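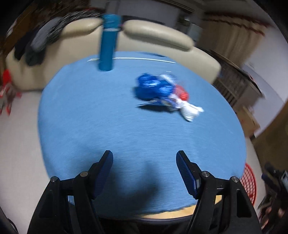 A table with its light blue cloth on, and a teal-blue bottle.

About Amach Table Linen

Amach makes tablecloths, runners and napkins for ordinary homes. We cut and sew to order, so if your table is an odd size or shape you can still have a cloth for it. Round corners, ovals and drop-leaf tables are the work we do most.

The business was started by Seidu Aryee, who had spent eleven years cutting curtain linings for other people and wanted to work on something smaller. His first orders were for a café that had bought second-hand tables, all of them different. He made a paper pattern for each one and kept the patterns, and we still have them in the plan chest by the door.

There are five of us now. Two cut, two sew, and Seidu looks after orders, samples and the post. We work from a ground-floor unit at Onyeka Yard, with a separate sitting room upstairs where customers can look through the cloth books.

What we make

Our plain cloths come in 138 shades. The blues sell best, light blue most of all, followed by oatmeal and a dark green we nearly dropped in our second year. All plain cloths are woven fine enough to lie flat on the table, and they can be washed at home at 40 degrees.

You can have a cloth with a full drop, a short drop, or cut to sit on the top only. A top-only cloth leaves a little of the table's edge on show, and some people prefer that if they have a good wooden table. Edges can be hemmed or left raw. A raw edge will fray slightly with use and we don't treat that as a fault, but if you change your mind we will hem it for you at cost.

We also sell a small number of things to go with the cloths: napkin rings, table clips and water bottles. These are made by other firms and we keep only the ones we use ourselves.

How ordering works

Measure the top of your table along its longest and widest points and send us both figures. For round corners, lay a sheet of newspaper over one corner, press along the edge with your thumb so it leaves a crease, cut along the crease and post the piece to us. A photograph isn't enough to cut from.

Most orders leave us within twelve working days. In May and in the weeks before Christmas it can be longer, and we will tell you before you pay. We send out roughly 800 cloths a year.

Trade customers

We supply cafés, guest houses and two village halls. Our largest single order so far was 194 cloths for the Vorkix dining rooms, all the same size, delivered in four lots. Trade prices start at ten cloths. Please ask for the Tretel range if you need something heavier that will stand up to washing every day.

Visiting

The sitting room is open by appointment. There are steps up from the yard but no lift, so if stairs are difficult let us know and we will bring the books down to you. Parking is on the street outside.

Page last updated October 15, 2021.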